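Kiltum Cold Spell Records

Data card, version 18
Maintainers: Clem Henare, Paora Dunstan
Last revised: December 6, 2023

Summary

Kiltum is a table of winter cold spells taken from daily minimum temperature readings at two stations, Ekthorpe and Mapplebeck. It holds 1391 rows, one per spell. It was put together for people who want to compare one cold snap with another without working through the raw daily logs.
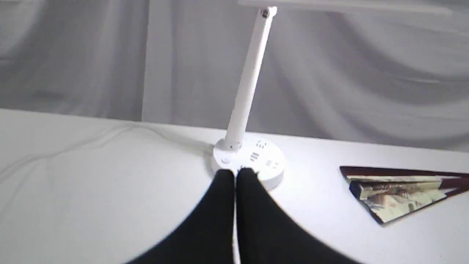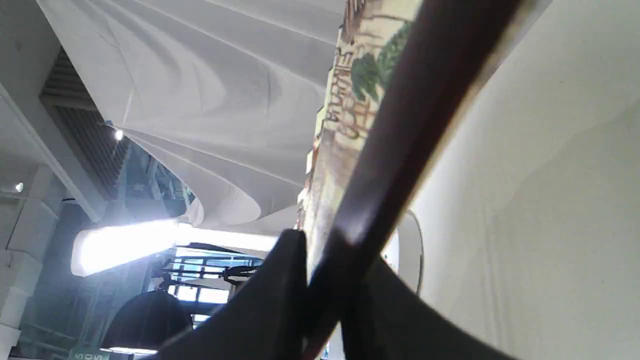

A spell begins on the first day with a minimum below zero and ends on the day before the minimum next reaches zero or above. Single days count as spells and have a length of 1. Earlier versions left them out, so row counts from those versions can't be compared with this one.

Files

spells.csv – the main table
stations.csv – station name, height above sea level, dates of instrument changes
gaps.csv – days with no usable reading, by station
notes.txt – free text from the observers' log books, typed up as written

Columns in spells.csv

spell_id: whole number, never reused. Deleted rows leave a hole in the numbering.
station: EK or MB.
start, end: local calendar dates, both inclusive.
length: days from start to end.
lowest: lowest daily minimum in the spell, degrees Celsius, one decimal place.
wind: mean wind speed on the coldest day, metres per second. Blank if the station had no working wind gauge.
snow_lying: yes, no or blank. Refers to the morning of the coldest day.
flag: see below.

Flags

A – no known problem.
B – one missing day inside the spell, filled from the other station. Filled values never set the figure in the lowest column.
C – start or end date uncertain.
D – reading taken by hand and rounded to the nearest whole degree.

There are 228 rows with flag D. They should be left out of any work on small differences between spells. A row carries one flag only; where two apply, the later letter is given.

Known problems

The Mapplebeck station stands in a hollow and collects cold air on still nights. Its minimum readings run lower than those at Ekthorpe in calm weather and close to them in wind. No correction has been made for this. Users who average the two stations should say so.

The Ekthorpe screen was moved 300 metres in an April between seasons. Paora ran both sites side by side for a short time, but the overlap had no frosts in it and tells us little about winter minima.

Wind chill is not supplied. It can be worked out from lowest and wind, but the two figures were not recorded at the same hour – the result will be a rough guide at best.

Spells that run over the new year are stored as one row. Grouping by the year of the start date will place them in the earlier year. The checking script, written by Zeltari, groups by winter season and labels each season by the year in which it ends.

Not suitable for

Trend studies. Instruments, sites and observers have all changed, and the table has not been adjusted for any of these.

Corrections

Send the spell_id, the column and the source for the new value to Clem Henare. Corrections without a source are logged in notes.txt but the table is left as it is.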